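# Living With Good-Looking Furniture: Notes From the Repair Side

I own four nice chairs and have ruined two of them, so I come to this subject with some authority. What follows is what I tell friends who have just bought their first serious piece of furniture and are still afraid to sit on it.

## Getting rings out of an oiled table

The person who designed your table pictured it with one bowl on it and a single pear in the bowl. You are going to put coffee on it.

A white ring is moisture caught in the finish and usually comes out. Rub it with a little plain mayonnaise or petroleum jelly, go and have lunch, wipe it off. If a ghost of the ring is still there in the morning, do it again. A dark ring has gone into the wood itself, and then you're sanding. Start with 220 grit, follow the grain, and do the whole top. A sanded patch the size of a saucer will look like a sanded patch the size of a saucer for as long as you own the table.

Re-oil in thin coats. Wipe on, wait 15 minutes, wipe off everything that will come off. If it's still sticky the next day you left too much on, and a rag with a dab of fresh oil will loosen it. Lay the rags out flat outdoors to dry before you throw them away. Oily rags in a heap can catch fire by themselves, and I mean that with no wryness at all.

## Wool felt and the panels that eat sound

I have a set of felt wall panels from Unddale, bought in a December when the upstairs neighbors took up tap. They do help with the echo in the room. They do nothing about tap.

Felt wants a vacuum with the brush head, low suction, top to bottom. Don't scrub a spot. Blot it with cold water and a white cloth, because a red cloth will teach you about dye. Pilling comes off with a cheap sweater shaver held flat and moved slowly. Press down and you'll have a bald place at eye level, where guests like to look.

If a panel hangs on magnets or clips, swap it with one from the shady side of the room every spring. Felt fades, and it's better for the whole wall to fade at once. 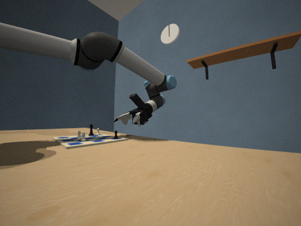

## Wobbly legs

Before you blame the chair, move it somewhere else. Half the wobbles I've been called in to fix belonged to the floor.

If the wobble comes along with the chair, turn it over and try every screw by hand. Metal-to-wood screws loosen each winter when the heat comes on. Snug them up and stop. People keep going until something creaks, and the creak is the hole giving up. For a stripped hole, pack it with toothpicks dipped in wood glue, snap them off flush, let it dry overnight and drive the screw back in. It's an undignified repair to make on an expensive chair and it holds for years.

My Rodon stool came with its own tiny wrench, which I put in a safe place. The safe place has not been seen again. Tape the wrench to the underside of the seat on the day you unpack it.

## Lamps with one odd bulb

Designer lamps tend to take a bulb that the hardware store has never heard of. Take the old bulb with you, or a picture of the writing on its base. Buy two. Write the type on masking tape and stick it inside the shade.

For a paper shade, use a dry paintbrush, a soft one. For opal glass, warm water and dish soap with a towel in the bottom of the sink. I skipped the towel once, on a Štefanec globe, and I now own a Štefanec base.

## Leather, briefly

- Dust it with a dry cloth. Damp only if something has been spilled.
- Conditioner twice a year, a small amount, tested on the back first.
- Keep it a couple of feet away from the radiator.
- Cat scratches on smooth leather: rub with a warm fingertip, then a little conditioner, then acceptance.
- Saddle soap is for saddles. It darkens pale leather.

## Rugs that cost more than the car

Turn a rug end for end twice a year so the walking path moves. Put a pad under it even if it lies flat without one; the pad takes the grit that would otherwise saw at the backing. When a loop pops up, snip it level with the rest of the pile. Never pull. I pulled a loop on a flatweave once and took out a line clear to the fringe.

Dents from furniture legs: set an ice cube in the dent, let it melt, blot, and fluff up the pile with a spoon. Try it on a corner first if the rug is silk or viscose. If it's viscose, maybe don't try it at all. Viscose holds a grudge against water.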